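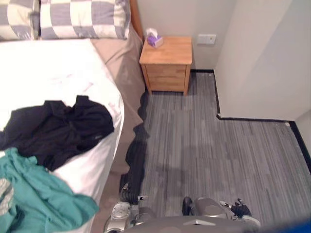 Bed with the checked pillowcases and the white duvet

From: Toàn Hứa
To: home-sewing list
Date: 12/18/24
Subject: Re: Duvet inside the cover always goes to one corner

Dear Liesbeth, dear all,

Thank you for your message, and excuse me that I answer slowly. I wanted to try it first before I write. I answer between your lines.

Liesbeth Dewulf wrote:
> I have made the cover from the Betancur pattern, the one that closes
> with buttons at the foot. After 3 nights the filling is again in one
> corner and my husband has only two layers of cotton on him. Do I need
> to sew ties inside, and if yes, how many?

Yes, please sew ties. I had the same trouble with my first cover in November. I put one tie in each corner, and then one more in the middle of each long side. The middle ones made the biggest difference for me. With only the corners tied, the filling still makes a belly on one side.

For each tie I cut 16 inches of cotton tape and fold it in half. The fold goes into the seam, so you have two tails to knot. If your cover is finished already, you do not have to open the seam. Turn it inside out and sew the fold on the seam allowance, a small square with a cross in it. Be careful that you catch only the allowance, or the stitches will show on the right side.

> Also I read that the cover should be smaller than the duvet. Is this
> a mistake?

I believed so too, but it is correct if it is only a little smaller. A cover that is too big is the reason why the duvet travels. I make mine one inch smaller in both directions. Please measure the duvet after it was washed. Mine became shorter the first time.

> Which thread do you use? The Skillik breaks on my machine.

I use Zevix, the polyester one, for everything on a bed. I had Skillik also and it made a lot of lint under the plate. But perhaps it is your needle. Did you change it? For cotton sheeting I take a universal needle, and I change it after each cover.

> And do you wash at 60 or at 30?

I suppose you mean Celsius, as my machine also has it. The fabric before cutting I wash at 60, so it can shrink as much as it likes. The finished cover I wash at 30 and close all the buttons, otherwise the pillowcases go inside and come out like a ball.
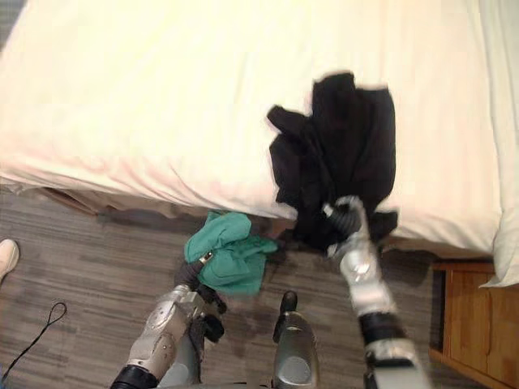 Long side of the bed, by the nightstand

One question from me to the list. I want to sew a cover with a hidden zipper in place of the buttons, for a wide bed. In the Prirkitz book the zipper goes on the long side, but all covers I know open at the foot. Did someone try the long side? I am afraid that one feels the zipper with the hand at night. On the other side, it must be easier to put the duvet in.

With kind regards,
Toàn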